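Pre-Session Safety Checklist for Hand-Guided and Remote-Guided Teaching, Two-Arm Benches
Zukelholm Teaching Floor, reviewed October 4, 2026, with comments from the bench lead

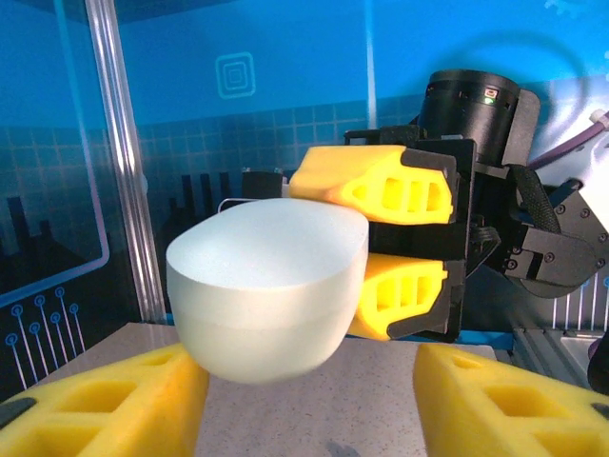
Before anything else, please read last session's handover sheet, all the way down to the scribbles at the bottom, where people tend to put the things that really matter. I know it's tempting to pick up the leader handles and get going (I do it myself when the coffee is good), but most of our small mishaps in May came from somebody not knowing what the last person had changed. Then look over the soft fingers on both arms while they're parked. The yellow foam ones have those rectangular openings along the sides, and the thin walls between the openings are where a tear will start, so squeeze each finger gently and look inside the holes as well as at the face. Check also that the black shells at the back ends are seated all the way.

1. Area and table
[x] Table wiped and free of crumbs, tape bits and loose screws
[x] Walkway behind the operator's chair clear
[x] Objects for the task looked over for chips and cracks
[ ] Spare object bin labeled
Comment: The bin still has last season's label on it. I'll print a new one. Please retire any bowl or cup with a chipped rim, even a tiny chip, as it will cut foam faster than you'd believe.

2. Stops and limits
[x] Stop button at the operator's seat pressed and released, both arms confirmed still
[x] Stop button at the far side pressed and released, same check
[x] Teaching speed limit set to 200 millimeters per second
[x] Grip force limit set to 20 newtons
[x] Log-in required to change either limit
Comment: Do press both buttons, one at a time, and watch the arms while you do it. A quick tap while chatting doesn't count! If you ever find the speed set higher than the number above, leave it alone, write it down and come find me before the arms are powered.

3. Cables and fasteners
[x] Wrist cables have slack through the full range of the joint
[x] No sleeve rubbing on a bracket edge
[x] Bracket screws snug, marked with paint pen
[ ] Connector on the left arm re-seated
Comment: Move each arm slowly through its reach by hand and keep your eyes on the loops of cable the whole time. A loop that looks lovely in the parked position can pull tight when the wrist rolls over. The left connector was a bit wiggly this morning, so it stays unchecked until the Ovness replacement part comes in, and the left arm is on light objects only until then.

4. Remote guiding
[x] Operator can see the table directly as well as on the screen
[x] Leader handles matched to arm position before the link is switched on
[x] Delay test run in the Ustum software, result under 36 milliseconds
[x] Second person present for any task where one arm hands something to the other
Comment: Handovers deserve a slower pace than you think they need. With one gripper holding a bowl up by its side and the other coming in underneath with its fingers apart, there's very little room between the two, and from the chair it's easy to misjudge the gap. Say "closing" out loud before you close and "letting go" before you let go. It feels silly for the first hour and then you'll find you do it at home with the dishes.

5. Guiding by hand
[x] Hand-guide mode light confirmed by both people
[x] Sleeves rolled, lanyards off, long hair tied back
[x] Hands on the marked grip areas only, well clear of the fingers
[x] Arm left in a resting pose before anyone lets go
Comment: Stand to the side of the arm and walk with it. If it feels heavy or wants to drift, the load setting is wrong, usually left over from a different gripper. Stop, fix the setting, and start the demonstration over. A demonstration where you were wrestling the arm is no good for teaching anyway, and your shoulder will thank you.

6. Closing out
[x] Gripped objects set down before power off
[x] Bad runs marked as bad, with a word or two on why
[x] Run count written on the sheet (654 for the bowl task so far)
[ ] Foam finger stock counted
Comment: Please be generous in marking bad runs. If you bumped the table or had to stop and think for a long while in the middle, say so, and the folks on the Anghel project can decide whether to keep it. Finger stock I'll do tomorrow, and if you take a pair out of the drawer before then, leave a note in the drawer.

Items still open: bin label, left arm connector, finger stock. Bench may be used with the light-object limit in section 3.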